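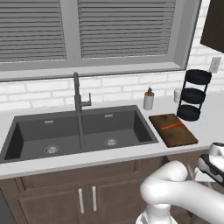 Cricket gear at home: grass stains, bat oil, smelly gloves

Search tips Enter keyword Go

Last updated: February

Quick page, written between loads. Most of this came out of the Emotthorpe club group chat and the rest is stuff I got wrong first.

Grass stains on whites

Cold water first. Not hot. Hot sets it and then you have green knees til the end of the season.

Dab on liquid laundry detergent, rub fabric against fabric, leave it half an hour. Rinse and look. Still green? Paste of oxygen bleach and water, another half hour, then the normal wash. Read the care tag before the bleach, some of the trim on club sweaters runs. Mine did. Pink collar.

No dryer until the stain is gone. Hang them up, check in daylight.

Red ball marks

Different animal. It's dye and polish off the leather. Dab with rubbing alcohol on a white rag, keep moving to a clean bit of rag, then dish soap, then wash. Bowlers' pants right at the front of the thigh are the worst and you may never get it all. Keep an old pair for bowling.

Gloves

Do not put batting gloves in the machine. I know people do. The palms dry like cardboard.

Wipe the palms with a barely damp cloth, open the cuffs right up, stand them fingers up near a fan. Newspaper in the fingers if they're soaked, change it after 2 hours. Baking soda overnight for the smell, then tap it out outside, not over the rug.

Keeping gloves same deal, but the inners can be washed by hand. Squeeze, dont wring.

Oiling a bat

Raw linseed oil. RAW. Boiled linseed is for furniture.

One teaspoon on a soft rag. Face, edges, toe, back. Stay off the splice, the stickers and the handle. Lay it flat face up overnight, wipe off whatever hasn't gone in. Second light coat the next day if it still looks thirsty. If there's a clear scuff sheet on the face you only do the bits that arent covered.

Oily rags: spread them flat outside to dry, never balled up in the trash. They can heat up and catch fire by themselves.

Anastasia Tzavaras wrote in to ask if olive oil will do. No. Goes rancid and stays sticky.

Knocking in

Mallet or an old ball in a sock. Start soft, build up. Edges at an angle, glancing taps, never square on. I do it in the garage in short goes and stop by 9 at night, the neighbors can hear every tap.

Regrip

Old grip off with a knife, cut away from yourself. Peel off the old tape, wipe down the handle. No cone? Roll the new grip up on itself like a sock, little bit of talc inside, push it down the handle as you unroll. Swear as needed. Tape the top and bottom. The Gostex grips are thinner than the Esach ones so go up a layer if you've got big hands.

Shoes

Mud off when it's dry, stiff brush. Unscrew the spikes every few weeks, drop of light oil on the threads, back in finger tight and then a small turn with the key. Leave them in all winter and they rust solid. Ask me how I know.

Storing it

Not the car trunk, not next to the furnace. Bag unzipped, pads standing up, bat somewhere cool. Closet is fine.

Related tips

Fixing a split pad strap
Lytvynenko ball polish: worth it?
Getting sunscreen off a collar
Cheap practice net from garden poles
What fits in a 46 inch bag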